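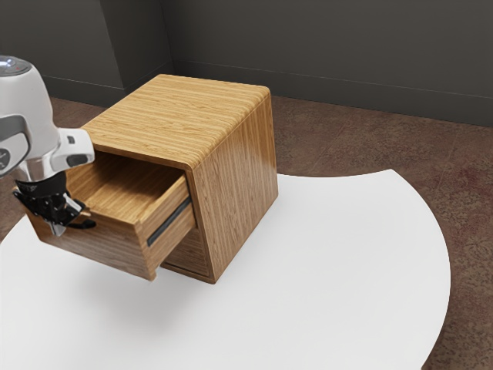 4. Fitting the drawer, top and wall strap

Read this section through before you start. It follows on from Section 3, in which the sides, back panel and base of the Pavon bedside table were joined. If the glue in the base joints is still soft, leave the body alone and come back to it later.

The work can be done on the floor or on a table. A table is easier on the back and brings the drawer opening up to a height where you can see into it. Whichever you use, it must be level and must not rock. Put down a blanket or the card from the packing if you are worried about scratches.

You will need:

A cross-head screwdriver
A small spirit level
A soft pencil
A damp cloth
The bag of fittings marked C
A drill and a 6 mm masonry bit (brick or block walls only)

Caution: Bag C holds small parts that a child could swallow. Keep it closed between steps.

4.1 Fitting the runners

1. Take the two drawer runners out of bag C. They are stamped L and R near the front end. L goes on your left as you face the opening.

2. Hold the left runner against the inside of the body with its open end facing you. Line up its holes with the starter holes in the wood.

3. Put in the front screw first and turn it until it just grips. Do the same with the back screw, then the middle one.

4. Check that the front of the runner sits level with the front edge of the side. Tighten all three screws by hand.

5. Repeat on the right.

Note: Do not use a power driver on the runner screws. The starter holes are shallow and the thread strips easily. If a screw does turn without gripping, take it out, push a matchstick dipped in wood glue into the hole, snap it off flush and put the screw back in once the glue has set.

4.2 Making up the drawer

1. Lay the drawer front face down on the blanket with the groove nearest to you.

2. Slot the two drawer sides into the front. They only go in one way round. The groove in each side must meet the groove in the front.

3. Slide the bottom panel along the grooves from the back until it stops. It should move with light pressure. If it sticks halfway, pull it out and look for a crumb of packing foam in the groove.

4. Fit the drawer back and put in the two long screws from bag C.

5. Measure from corner to corner both ways. If the two measurements differ, press gently on the longer pair of corners until they match, then finish tightening.

6. Fix the knob with the short bolt, working from inside the drawer. Stop when the knob no longer turns.

Caution: Overtightening the knob bolt can split the drawer front. This is not covered by the guarantee.

4.3 Hanging the drawer

1. Offer the drawer up to the opening and tilt the front up slightly so that the back wheels drop behind the front wheels of the runners.

2. Lower the front and push the drawer in slowly. You will feel a small bump just before it closes.

3. Open and close it several times. It should run the same way all along its length and stay shut when you let go.

4. Look at the gap around the drawer front. If it is wider at one top corner than the other, loosen the front runner screw on the low side, lift the drawer a touch, and tighten the screw again.

Note: A new drawer may feel stiff. Rub a plain white candle along the runners if you want it to move more freely. Do not use cooking oil or furniture polish, as both collect dust.

4.4 Fixing the top

1. Wipe the top edges of the body with the damp cloth and let them dry.

2. Put a thin line of the glue supplied along each edge. Keep it away from the inside face, where it can run down on to the drawer.

3. Set the top in place. The longer overhang goes to the front.

4. Take out the drawer and put in the screws from underneath, through the corner blocks. Turn each one a little at a time, going from corner to corner.

5. Wipe off any glue that has squeezed out.

6. Leave the piece standing for 30 minutes before you move it, and put nothing on the top until the following day.

4.5 Choosing where it will stand

The bedside table should stand on a flat floor with its back to the wall. Leave a gap if there is a radiator behind it. A spot in strong sun will fade the finish unevenly, and you will see the outline of a lamp or a pile of books when you come to move them.

For most beds the top should be level with the mattress or slightly above it. If yours sits too low, the Trinden leg set (sold separately) adds height and uses the same holes as the feet. Do not raise the table on blocks or books.

On carpet, check with the level again after a week or so. Thick pile settles under the back feet more than the front, and the drawer may start to creep open. Turn the back feet down until it stays shut.

4.6 Fitting the wall strap

Caution: Fit the strap in any home where young children live or visit. An open drawer can be used as a step, and the table can then tip forward.

1. Screw the short end of the strap to the back edge of the top, using the hole already there.

2. Move the table to its final place and mark the wall with a pencil through the other end of the strap.

3. Move the table away. Check for pipes and cables before you drill.

4. For brick or block, drill with the 6 mm bit and push in the wall plug supplied. For plasterboard, buy a fixing made for hollow walls. The supplied plug will not hold in it.

5. Screw the strap to the wall, push the table back and pull the strap tight through the buckle.

6. Pull the top edge of the table towards you. It should hardly move.

4.7 Missing or damaged parts

Check the contents of bag C against the list on the inside of the lid of the box. If anything is missing, write to Godinho Spares with the batch number, which is printed on the underside of the base. Spare knobs, runners and straps are sent within three working days. Replacement tops take longer, and you will be asked to send a photo of the damage first.

Keep the spare screw covers with this booklet. Cleaning and care are dealt with in Section 5.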